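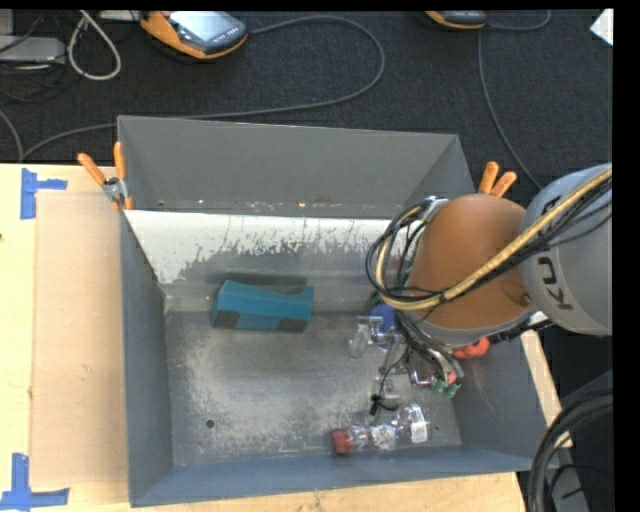 Date: Dec 31, 2018
Subject: Re: Turora bin-picking kit, anyone bought one?
To: small-cells list

> We are a two-robot shop in Uvcombe and have been offered the Turora
> kit (gripper, cable dressing, software licence) for mixed small parts
> out of a single bin. Flumix are quoting 3,000 with the first year's
> support thrown in. The brochure is lovely. Has anybody on the list
> run one on an arm they already owned, and did it earn its keep?

We've had ours since June, so I can offer an opinion, and possibly some company.

The gripper is good. I say that first as I'm about to be unkind to everything attached to it. It copes with odd shapes, it goes back together after a crash, and the spare fingers are 100 a set, which sounds steep until you price the Bakke ones.

The cable dressing is another matter. The sleeve and clips in the box were plainly chosen by someone whose arm never turns its wrist. Leave enough slack for a full rotation and the loops hang out over the bin. Take it up and the connector pulls. We have settled on slack, plus a longer approach path so the arm doesn't fish with its own wiring. Ask Flumix for the long bracket before you sign – it exists, it isn't in the price list, and they will sound surprised that you know.

Software: version 2 is the one you want. Version 1 had strong views on clear plastic, chiefly that there was no such thing. Drinks bottles are now found more often than not if they lie away from the walls. Anything tucked up against a side is still a coin toss, and two things touching are still one thing with an unusual outline. We ran 1,000 picks on a mixed load before paying the balance and I would urge you to do the same, with your own rubbish in the bin and not the tidy blocks they bring along.

Fix the bin down, by the way. The manual says "place on a level surface", and the calibration lasts exactly as long as nobody leans on it. Spring clamps will do.

Did it earn its keep? On the night shift, yes. On days it mostly earns visitors.

One question back: does your quote include the recalibration visit, or is that extra? Ours was extra, and we found out from the invoice.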